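Hillemance Residents' Letter
21/06/2021

Learning to write by hand again
by Fulgencio Escobedo

In February I received a letter from my aunt in Bañuelos. She is not a person who likes the telephone. The letter had four pages, written on both sides, and it took me a whole evening to read, partly because her handwriting leans so far to the right that the words almost lie down. When I finished I wanted to answer in the same way. I sat with a pen and discovered that after half a page my hand was hurting and my letters were impossible to read, even for me.

I am 52 years old and I learned to write in a school where they gave marks for handwriting. I had good marks. Somewhere between that school and today I lost it, a little every year, and I did not notice. At work I type. For shopping I type in the phone. The only thing I wrote by hand in a normal month was my signature, and my signature is a line with a bump.

So when I saw the card on the board downstairs for the handwriting evenings, I took one of the paper strips with the number. The evenings are led by Nkechi Omoregie, from the second staircase. Many of you know her from the seed exchange. She worked for a long time in a print shop and later taught lettering to adults, and she agreed to teach us in the common room, in two groups. I am in the early group.

I expected that we would begin with the alphabet. We began with the chair. Nkechi asked us to sit as we sit at home when we write, and then she went from person to person and moved things. My paper was straight in front of me, like a plate. She turned it to the left, and she moved it away from my body so the arm could rest on the table up to the elbow. I felt ridiculous for ten minutes and after that I felt more comfortable. If you write with the left hand, the paper turns to the other side, and she has more to say about this, because left-handed people were often taught badly or were not taught at all.

The next thing was the grip. I was holding my pen as if somebody wanted to steal it. The exercise for this is very simple. You hold the pen, you make a row of loops, and at the end of the row you put the pen down on the table and open the hand. Then you pick it up again and make the next row. The first evening we did only loops, zigzags and long slanted lines. I was a bit disappointed when I went home, I must admit it, but I did my loops every day on the back of old bills.

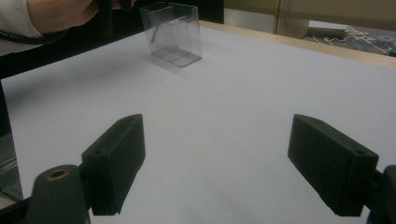

Large paper helps at the beginning. When the sheet is small, the fingers do all the work and they get tired. On a large sheet you can make the shapes as tall as your hand, and the movement comes from the shoulder and the forearm. When the shape is correct in large, you make it smaller little by little until it fits between normal lines. Some people in our group were faster with this than others. I stayed at the large size for longer than I wanted, mainly because of the letter "r", which I have apparently been writing as a "v" for most of my adult life.

About pens I can give you only my own experience. I bought an expensive one and it was a mistake, it is too thin and it slides. A soft pencil was better for the first weeks. Now I use a simple fountain pen called Vomano, which my daughter had in a drawer and did not want. It has a medium point. A fountain pen does not need pressure, and if you press, it complains — the line gets thick and the paper gets scratched — so it teaches you to be light. Nkechi says that any pen is good if you can write one page with it and your thumb does not hurt after.

For paper, please don't begin with beautiful paper. I had a notebook from a holiday in Flovberg with thick cream pages, and for weeks I did not dare to write in it. Cheap paper is better because you can waste it. Wrapping paper from a roll is also fine, on the back side, if it is not shiny.

After the loops came the small letters, in families. I did not know that letters have families. The "a", the "d", the "g" and the "q" begin with the same movement, so you learn them together. The "n", the "m" and the "h" are another family. The capital letters come last, and Nkechi lets each person choose the capitals they like. I chose the "F" of my grandfather, which has a little hat. I found it on an old receipt of his and I copied it many times before I had it.

What surprised me most is the speed. I believed that a good hand writes slowly, and in the beginning yes, you must go slowly. But there is a point where too slow is also bad, because the line starts to tremble. You need some rhythm. One woman in our group hums while she writes and her lines are the most even of all of us. I tried to hum also, and I wrote the words of the song into my letter.

There was one evening when I wanted to stop. We had to copy a text of our choice and I had brought a recipe for fish soup. I copied it and it looked worse than in the first week. Nkechi looked at it and asked me what I was thinking about when I wrote it. I was thinking about the soup. She said that this is normal when you pass from exercises to real words, that the attention goes to the meaning and the hand returns to the old habits, and that it takes some time until the two go together. She advised me to copy the same recipe again the next day and the day after that. I can now make this soup without looking.

I finished the letter to my aunt at the end of the spring. It had two pages, on one side only, and I wrote it three times before I sent it. Her answer came quickly. She wrote that she was happy with the news about my daughter, that the apricots were small this year because of the cold nights, and that I should leave more space between the lines because her eyes are not what they were. She said nothing about the handwriting. I asked my cousin on the telephone, and he told me she had put the letter behind the clock, where she puts the things she keeps.

Now I am writing to two other people, an old colleague and a friend from my military service who has moved many times. I don't know yet if his address is still good.

The handwriting evenings continue after the summer in the common room, with the same two groups. There are places in the late group and one in the early group. You need to bring a pencil, a pen you like and something to lean on if you prefer to write on a slope. Paper is on the table. If you want to join, leave your name with Nkechi Omoregie, second staircase, or put a note in her mailbox. She has asked that the note be written by hand, and it doesn't matter how it looks.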